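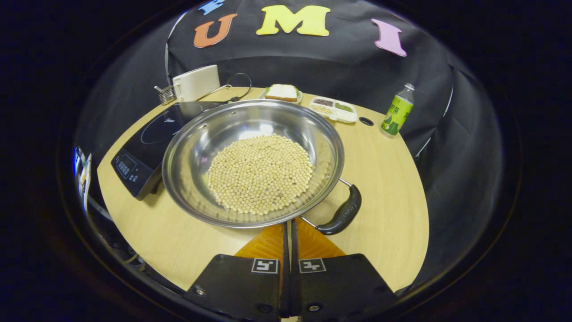 Home | Forums | Grippers and hand tools | New posts | Search

Finger screws working loose on the hand-held gripper

kaj_bundgaard
We have 2 of these hand-held grippers at Dunmore and I love them, but the finger screws keep backing out on one. I nip them up in the morning and by lunch the left finger has a wobble you can feel. Anyone else get this? What do you do about it?

macarena_e
Yes!! Same here, drove me mad all July. Take the screws right out, wipe the threads, one small drop of medium threadlock, then leave it overnight. Ours has done 940 grasps since and hasn't budged. Such a nice tool once it's tight.

Gervasio Q
I'd go easy on the threadlock. It can craze some plastics, and if your screws go into printed parts you may never get them out in one piece. I check mine with a short hex key every 13 runs and leave it at that.

macarena_e
Mine go into brass inserts, so no trouble so far. Fair point for bare plastic though.

kaj_bundgaard
Bare plastic here, I think. Will look tonight.

baldur_b
Look at the ribbed mounts behind the fingers while you're in there. I kept blaming the screws at Trevstead and it was a split in one of the ribs, only showed when I squeezed it hard. New mount, 5 minutes, lovely again. And check both finger markers still sit level with each other when you put it back, or your width readings will be off.

Gervasio Q
Markers first, I'd say, before you undo anything. Take a reading fully shut and write it down.

kaj_bundgaard
Split rib on the left! Baldur, you star. Printing a new one now, in orange of course.

Last updated: November 11, 2021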